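In Praise of Plain Blocks

My mother kept our blocks in a coffee can with a lid that never quite fit, and I can still hear the racket they made coming out onto the kitchen floor. I have been thinking about that can since June, when my sister asked what she should buy for a child who was about to turn three, and I found I had far more to say than she had time to listen to.

She had been looking at a set from Lodora, a very handsome farm with 16 animals and a barn that moos when you open the door. I have nothing against a barn that moos. But a barn is a barn on the first morning and it is still a barn by supper, and a child who wants it to be a hospital has to talk over the cow. A heart or a star or a plain fat cylinder doesn't argue. I have seen a cylinder serve as a birthday cake, a drum, a well, and (for one long rainy afternoon) somebody's grandmother.

I'd put in a word for color, too, the strong simple kind. There's a fashion now for toys in oatmeal and dusty sage, and I understand it, I have a living room too, but when you are small and want the green one, it helps a great deal if the green one is really green. And I like the odd shapes best, the ones that won't stack properly. Give a child nothing but cubes and you get a tower, and then you get the same tower. Give her a star and she has to stop and think about where on earth it can go.

The other thing I told my sister, and she did laugh at me, was to get a board. A good flat piece of wood, nothing fancy. On a rug the blocks lean and sulk, and on a big table they wander off. A board makes a small country with edges to it, and when dinner is ready you can carry the whole country to the sideboard and bring it back afterward with most of the citizens still standing.

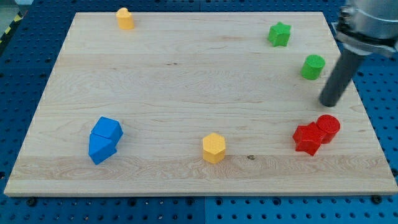 A heart, stars and cylinders on pale maple, with one small knot in the grain.

I'm fond of a knot in a board, I have to say. Children find it right away. It becomes the pond, or the place where you aren't allowed to step, and no designer had to think of it.

My sister bought the farm in the end, and the blocks as well, for around 30 dollars. The last I heard, the cows were living under the triangle.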